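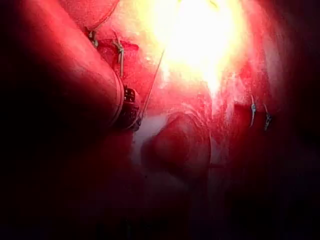 ### 3.2 Preparation and upkeep of the suturing cell

The suturing cell consists of two instrument arms on a common base plate, one fixed camera above the workspace, and one small camera mounted near the instrument of the left arm. The hardware of the cell was not changed during the study. What changed was the way in which it was prepared before each session, and this section describes the final version of that procedure, in use from April until the end of the recordings in August 2020.

**Cable tension.** The wrist of each instrument is moved by thin steel cables which run inside the shaft to a set of pulleys in the drive box. When a cable becomes longer by use, the jaws still close, but they close late, and the needle can turn in the grip when it meets the tissue. In our first recordings this was the most frequent cause of a stopped run. The cable tension is now measured at the drive box with a Jarlow gauge before the first run of the day. If one of the four readings differs from its stored value by more than 8 percent, the instrument is taken out and replaced by the spare one. We do not tighten cables inside the cell. Two times we tried this, and both times the zero position of the wrist had to be found again afterwards, which took longer than the exchange itself.

**Homing and registration.** After an instrument is mounted, the arm is moved slowly to its mechanical stops and back. Then the closed jaws touch the small steel cone on the base plate from three directions. The offset between the two arms is computed from these touches and written to the cell log. The procedure needs 27 seconds for each arm and is repeated after every instrument exchange, also when the same instrument is put back in. The cone must be clean. A piece of dried thread on its tip was enough to shift the registration of the right arm for one full morning, and these runs were removed from the data.

**Jaw inspection.** The inner faces of the jaws are examined under a bench magnifier at the end of each session. Thread fibers collect at the base of the jaws and they are removed with a soft brush and alcohol. Compressed air should be avoided, as it pushes the fibers deeper into the joint. The jaws which hold the needle wear faster than the jaws which only pull the thread, and for this reason the instruments of the two arms are not exchanged with each other.

**Light and camera settings.** Moist tissue and polished instrument wrists both give strong reflections. With automatic exposure, the image of the fixed camera became darker every time a wrist turned toward the lamp, and the thread detection lost the strand. The exposure is therefore fixed. The lamp, a Drilum ring with adjustable output, is set at the beginning of the session and then left alone. For the small camera we accept that a part of the image is saturated. It is used only to find the thread near the jaws, and the detector ignores saturated regions.

**Working position.** The two arms approach the stitch from opposite sides. Figure 4 shows this arrangement with the needle held by the right instrument and the left instrument close to the knot. The planner keeps the wrists on their own sides of the stitch for as long as possible, so that the long strand stays free of both instruments. A crossing of the wrists is allowed only during the wrapping of the thread.

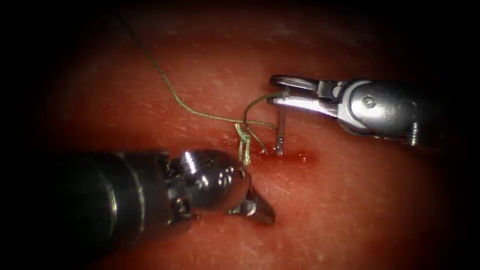 **Figure 4.** Fixed camera view of the cell at the stitch. The needle is in the jaws of the right instrument; the jaws of the left instrument are partly open below the knot.

**Exchange interval.** All instrument use is counted by the cell software as the number of jaw closings. In total, 1,491 closings were recorded for the first right instrument before its tension reading left the permitted range. The second right instrument reached the limit earlier, and we found a damaged strand in the cable of the upper jaw. With only two cases it is not possible to give a general service life. We chose a careful interval of 202 closings between intermediate tension checks, in addition to the check in the morning.

The inspection sheets were filled in by Luzius Gisler, who also carried out the exchanges. The same person doing this work each time is a limitation, as the judgment of jaw wear is partly subjective. The tension readings do not have this problem.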